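Can I water my veg beds with washing-up water?
Marichka Symonenko
Hello all! We've been on a meter since March and I have twelve raised beds at Botton that drink like camels. Is it safe to save the kitchen water for them, or will the soap do harm?

Daryna Derkach
Lovely idea, and I've done it for years (beans, squash and the roses too). Use it the same day, pour it on the soil and keep it well off lettuce or anything you eat raw. Skip greasy water and anything with bleach in.

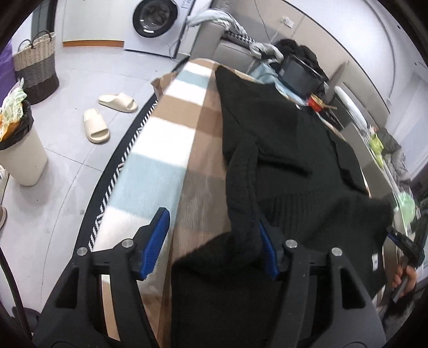 I'd still get a butt as well, mine holds 200 litres and fills faster than you'd think after a decent downpour!

Yurii Vakulenko
Don't bother, just mulch.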